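3.2 Playing surface and materials

The table was laid in three layers. The lowest was a patterned tablecloth, left showing at the back and along one side. A large black cloth was laid over it and served as the general play area. The printed poker mat carries five outlined card boxes, which fix where the shared cards go and in which order they are read. Players in the Grendum sessions were told to treat a card as dealt only when it lay face up within its box.

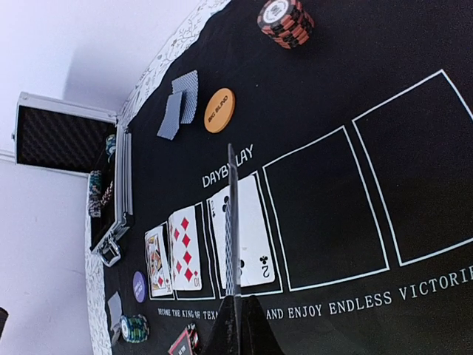
A box was scored as filled when all four corners of the card fell inside the white outline. Cards overlapping the outline were recorded as misplaced and were left where they were until the end of the hand. The lettering on the mat played no part in scoring, although two raters reported using it to judge whether a card was straight. Chips and the big blind button were kept off the card boxes at all times. We did not fix their position further, and their placement varied between hands.

3.3 Storage of chips and dice

Chips were stored in a hinged case that remained open on the table during play. Chips not in use stayed in the case, and the dice were kept there too, although no hand required them. Removing the dice was considered during the June pilot at Ullunell. It was decided to leave them, as a case in ordinary household use is seldom emptied of the parts a given game does not call for.
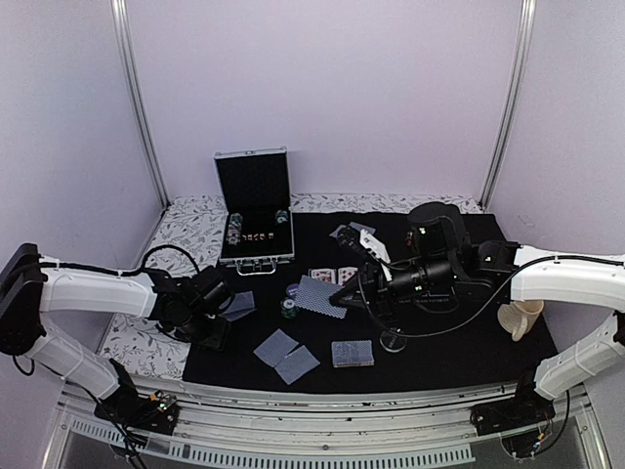 Corresponding author, Kongkaew Laboratory for Tabletop Studies
Role: study design and analysis
Manuscript received 04/11/2024

The position of the case was held constant across all 200 hands. It was placed toward the rear left of the table with the lid raised, so that the lid did not lie over the cloth and the handle faced the front. Earlier trials with the case at the front right had led to cards being pushed under the handle, and those trials are excluded from the totals in Section 4.

Figure 6 shows the layout with a card away from the play area's center.

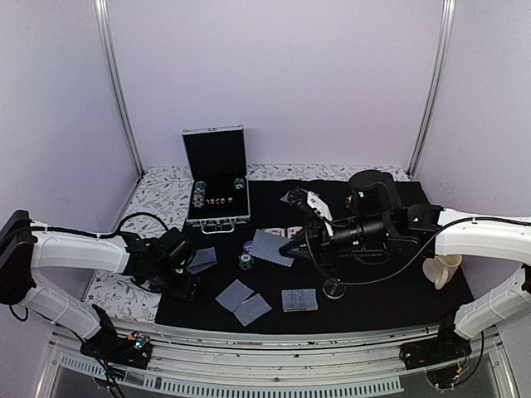
Figure 6. Table layout with the chip case open at the rear left and a blue-backed card at the left.

3.4 Card handling

Cards were drawn from a single deck of the Fumetti set and replaced after 2000 placements. Wear was checked at the corners and along the long edges. A card was withdrawn if it failed to lie flat on the cloth, and the whole deck was withdrawn if 8 cards had failed. Two ways of holding a card were distinguished: flat, with the face parallel to the table, and upright, with the card standing on its edge.
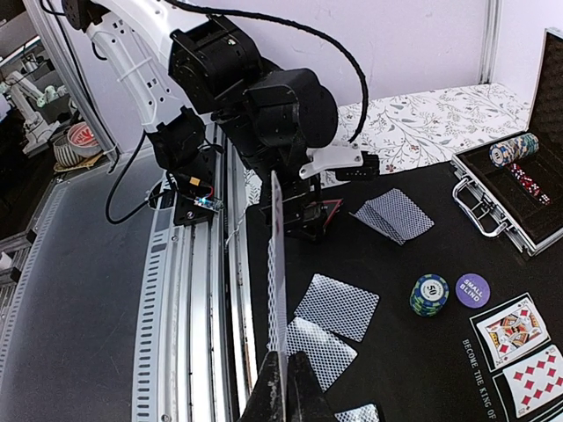
By the Card Handling Group, Kongkaew Laboratory

The upright hold hides both the face and the back from anyone looking along the card. For this reason the rank and suit were logged only after the card had been laid down. Entries made earlier were discarded, including those later found to be correct. The flat hold did not require this rule, but it was applied to both so that the logs could be compared directly.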